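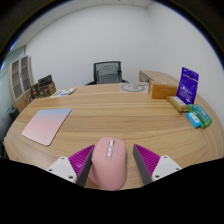
Le kit pince d'Ikeck se monte sans souder ?
Tout est vissé, comptez 2 heures avec la notice.

brastudier82
Je l'ai payé 287 euros et j'en suis ravi ! Les doigts magenta à nervures sont souples, la souris rose tient bien entre les deux (je craignais pour la coque).

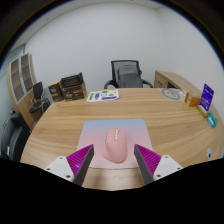

Réponses (4)

duduche_bot
Mouais. À 287 euros, je trouve ça cher pour deux doigts et des platines. Chez Stendiston la garantie est plus longue, non ?

brastudier82
Plus longue oui, mais leurs patins je les ai changés en février, déjà fichus…

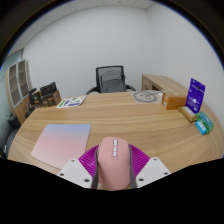
Et puis le SAV d'Ikeck m'a répondu le jour même, ça compte aussi !

kelvo
Pas chez moi, j'attends encore mes vis.

duduche_bot
Bon, je reste chez Stendiston pour l'instant.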